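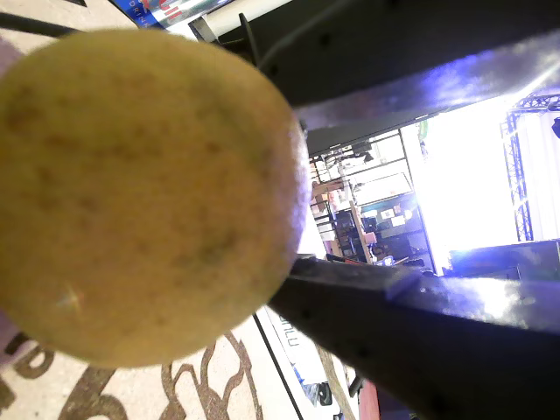 To: Ketungate growers list
Date: January 11, 2021
Subject: Re: Leaves falling from lemon in pot

Hello all,

I read the question from last week and I want to answer the part about watering, as I made the same mistake with my own trees for two winters.

> My lemon stands in the hallway since November and it drops leaves
> every day. They are still green when they fall. The soil feels dry
> on top so I give water each morning. Should I give more? I also
> wonder if I must feed it now. The pot is 50 cm wide and the window
> faces east.

Please do not give more. Green leaves that fall in winter mean very often that the roots are cold and wet while the top of the tree stands in light. The roots cannot work, so the leaves are dropped. The dry soil on top tells you very little. Push a wooden stick down to the bottom of the pot, leave it there for 20 minutes and look at it. If it comes out dark, wait. In a pot of your size I water every second week in January, sometimes less.

Is your hallway floor stone? Mine is, and I think this was half of my problem. I put the pots on two pieces of old cork board and the next winter was much better. A wooden crate turned over will also do.

About feeding: I stop in the fall and start again when I see new buds. Some people on this list feed all winter with a weak solution, and their trees look fine, but they have heated rooms with lamps. In a cool hallway I would not do it.

You did not write which variety you have. I have one from the Fustero nursery and one that I grafted myself, and they behave quite differently. The Fustero tree keeps its leaves down to low temperatures but gives few lemons. The grafted one complains about everything – draft, dry air, moving the pot – and then it flowers like crazy in spring.

One more thing, please look under the leaves for scale insects. They like such weak trees. I wipe them off with a cloth and a little soft soap, and I repeat it after ten days. It is boring work but I did not find anything better.

For those who asked me about the soil mix: I buy it from Myklebust in Tilport, it is number 141 in their price list. I add coarse sand, one part to four. They do not send it by mail at the moment, you must pick it up. If somebody drives there before the end of the month I would be glad to share the trip cost, I need three bags.

And to the original writer, do not cut the bare branches yet. Scratch the bark a little with your nail. If it is green under it, the branch is alive, and you can decide in spring.

Best regards from a cold greenhouse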